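MEDIA RELEASE - for immediate use

Boldale opens its remote teaching program to workshops from December. Operator takes the controls, steers the arm through the job, software keeps the run. 72 tasks so far, all simulated. Pen and mesh cup first, everyone starts there.
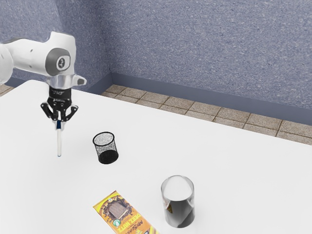

Do operators need to code?
None required. Two hours on the hand controller is the whole induction.

Library now holds 3,000 demonstrations, labelled and catalogued by Hostix. Poor runs get flagged, not binned. Gripper view is recorded alongside the wider one so teh operator can check finger position before closing. 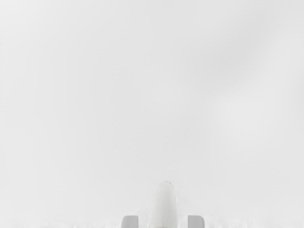

Mārtiņš Baranauskienė would like to see slower demonstrations favoured over quick ones, saying "the arm copies your bad habits too".

Licence pricing on request. Bookings thru the Boldale office, 9 am to 4 pm.

ENDS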